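Category: Language & Texts | Interviews
14 shares | 3 comments

Editing a word list with no author

The Tevent glossary survives in 29 leaves and holds 600 entries, most of them verbs with their accents marked. The Kubíček edition, in preparation since April, will be the first to print all of them in manuscript order.
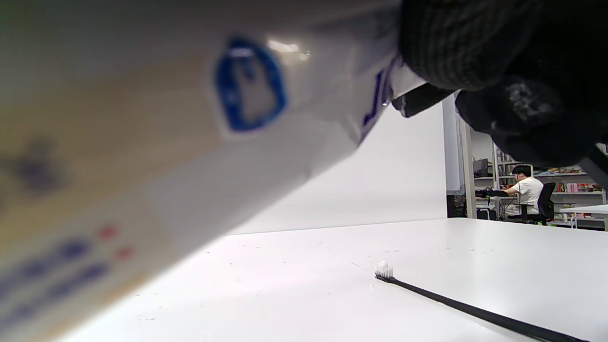
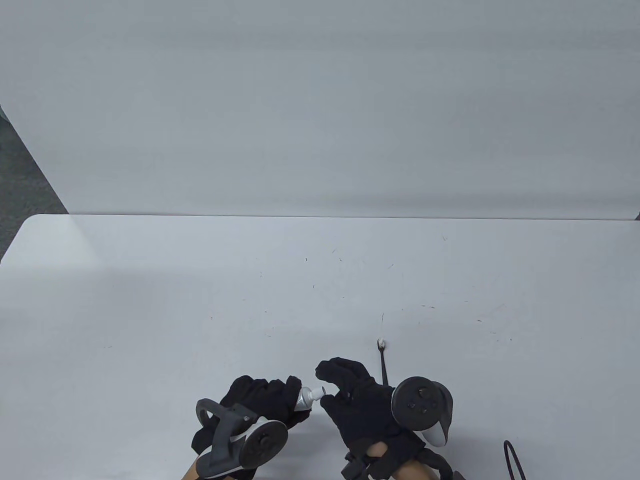
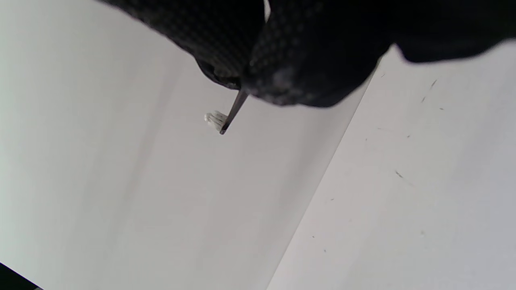

Asked whether the order matters, the editor answered that it is the main evidence for the source. Entries are sorted by first letter only, and within each letter they fall into runs. "Each run follows the sequence of a grammar we already have," the editor said. "The compiler read with a pen in hand and copied words out as they came."

Of the entries, 144 carry an accent that disagrees with the standard rule. Earlier readers put these down to careless copying. The editor does not. "The errors cluster under three letters – and in those letters the spelling is good. I think a second source was used there."

A digital text will be hosted by Zallumov, with search by ending as well as by headword. The link to the Amum lexicon, which has 3,000 entries, is left open. "They share definitions," the editor said. "Shared definitions are common in this kind of book and prove very little."

The introduction is drafted. The index of endings is still being checked against the leaves.

3 comments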